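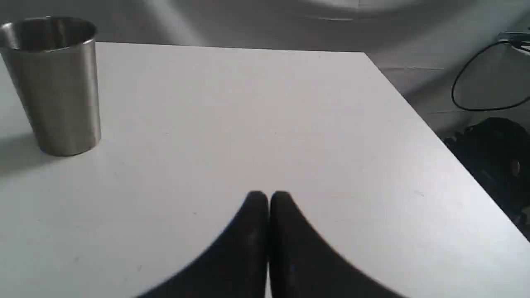
GREMEDPORT, March 27, 2022

We've had the Riken bench kit for most of a month now, and I've been asked so many times in the hallway what I think of it that I'm putting it all in the newsletter. Short version: I like it a lot, and I'd like more of you to come and have a go before we decide whether to keep it.

For anyone who missed the last issue, Riken is the tabletop arm package that Prestitz rents out to small labs and teaching kitchens. You get the arm, a gripper with two soft-tipped style fingers to choose from (we went with the curved black pair), a little camera that rides at the wrist, and the software to teach it jobs by moving it through them yourself. No code to start with, though you can get into the code later if that's your idea of fun. It is mine, so I've been having a lovely time.

Setup took me and Ville Suominen one afternoon, and a good part of that was moving furniture. The manual says to put the arm on a plain, light-coloured surface and hang something plain behind it. Take that seriously! We tried it first on the old workbench with all its stains and pencil marks, and the cup finder kept getting excited about knots in the wood. With a white table and white cloth at the back, it settled right down. Shiny metal is still the hardest thing for it. A steel tumbler picks up colour from everything nearby and looks a bit different from each side, so I'd plan on teaching it a few extra approaches if your job involves one.

Teaching is the part I enjoy most. You hold the arm by the collar, press the button and walk it through what you want: over, down, close, lift. The joints go light in your hand and it's a surprisingly gentle thing to do. I-hsuan Chow had never touched a robot before and she had it fetching a tumbler by her second coffee. The kit asks for 30 demonstrations of each task before it will try on its own, which sounds like a slog, but they go quickly once you stop being careful about making every one identical. It likes variety. Move the cup, start from a funny angle, come in slow, come in quick. 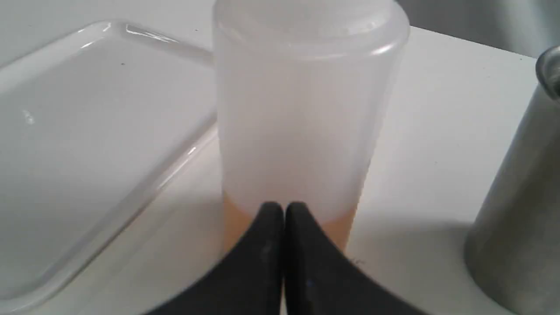

Our drink-serving task is the one I've spent the most evenings on, and I'm a bit in love with it. The idea is simple enough: find the right container among a few others, get hold of it, and put it where it's wanted. Frosted plastic is a nice middle ground for this, neither as slippery to the eye as clear plastic nor as full of reflections as steel, and when there's something orange in the bottom, as there is here, you can make out the level through the wall even with the fingertips right in front of it. That wrist view is what you're looking at on the tablet while you teach, and I've come to rely on it for lining up the last little bit of the approach. A clear tray is another matter. I've found the rim shows up nicely where the light hits it and the rest more or less melts into the table, so go easy on yourself if your first tries at trays are clumsy.

A few grumbles, to be fair. The power cable for the arm is too short for our room. The tablet app forgets your task names if you close it before saving, and I've lost two good sets that way. Support has been friendly, though. I wrote to Tomás Barreto at Prestitz about the names and had a reply in a day, with a workaround that does the trick (save, wait for the tick, then close). He says the fix is planned for the May update.

On cost, we're paying by the month, and the rental comes with a spare pair of fingers and a replacement arm within 72 hours if ours packs it in. I haven't had to test that, touch wood.

Karlijn Verhoeven is keeping the sign-up sheet. Sessions run two hours, up to 8 people at a time, though it's nicer with fewer so that everyone gets a proper turn at the collar. Bring a cup or container from home if you have a favourite, the odder the better. I'm especially after anything with a handle, which we haven't tried yet. Questions to me or Karlijn, and Ville has the spare key to the room.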